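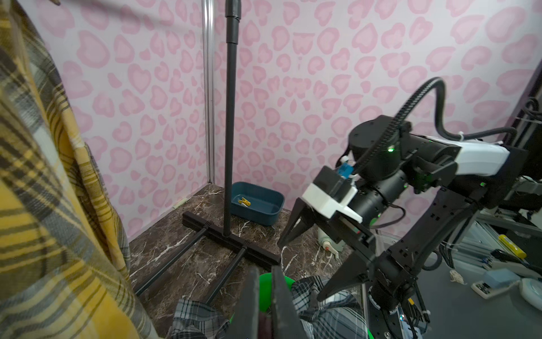

What does an extended warranty from Siltberg cover?
Mechanical faults in household appliances after the maker's own warranty runs out. Wear, rust, dents and anything the adjuster files under "misuse" are left out, and that last word gets stretched a long way.

Is it worth buying at the register?
Rarely. You have 34 days to add a plan after purchase, so the pressure to sign at the counter is only pressure. Take the terms home and read page two, where the limits are.

How do Siltberg and Puson plans differ?
Less than the ads suggest. Puson pays the repair shop directly. Siltberg makes you pay first and claim the money back – fine if you have it to spare. Both cap claims at two per year.

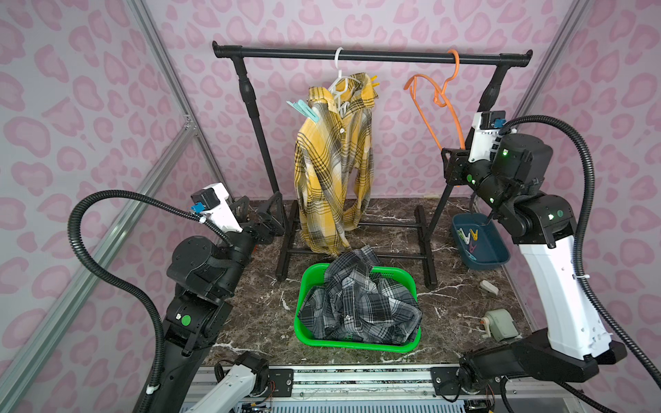

Yellow plaid shirt on a white hanger.

Are claims really settled in 16 days?
That clock starts when the file is "complete," and the insurer decides when that is. Essam Berrada, who handled appliance claims until last August, advises sending the receipt, serial number and fault report together and keeping copies.

Does my homeowner's policy already cover this?
For fire or a burst pipe, possibly. For a dead motor, almost never. Check before you pay for overlap. 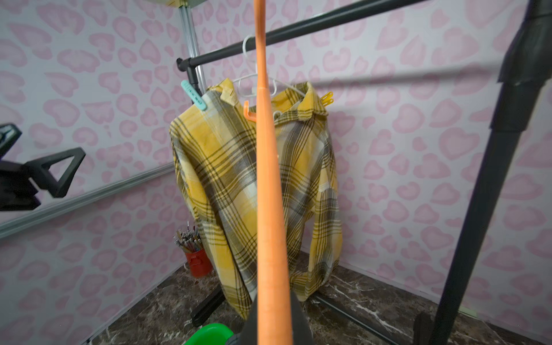

Shirt on the rail, with clothespins at the shoulder and collar.

Can I cancel?
Pacheco refunds the unused months. Tirner does too, minus a fee it doesn't put in the brochure. Ask for the figure in writing.

Who wrote these answers?
Nayeli Ticona. She takes no commission from any of the four companies.

Last checked Friday, February 23, 2024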